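Antunes Hulluvix 16 oz training gloves, long-term review

I bought the Hulluvix in April to replace a pair with collapsed knuckle padding. Use since then has been four sessions a week, split between heavy bag and sparring. Hand size is medium, wrapped with 180-inch semi-elastic wraps.

Padding is two layers, a firm foam over the knuckles and a softer one behind it. Out of the box the firm layer is too stiff for sparring. It took 35 rounds on the bag before my partner, Ariel Sison, stopped complaining. Wrist support is good. The strap wraps one and a half times and holds through a three-minute round. 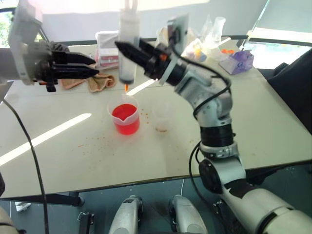 The thumb is attached along its full length and sits slightly too far forward. Making a tight fist takes effort until the lining gives. On my scale the left glove is 35 grams heavier than the right, a difference I don't notice in use.

Wear after 600 rounds: light creasing at the palm, one loose thread at the cuff, no split seams. The lining dries slowly and needs a full night with the strap open.

The Stavov pair I used before had a better thumb and a worse strap. For bag work I would buy the Hulluvix again. For sparring only, get something softer.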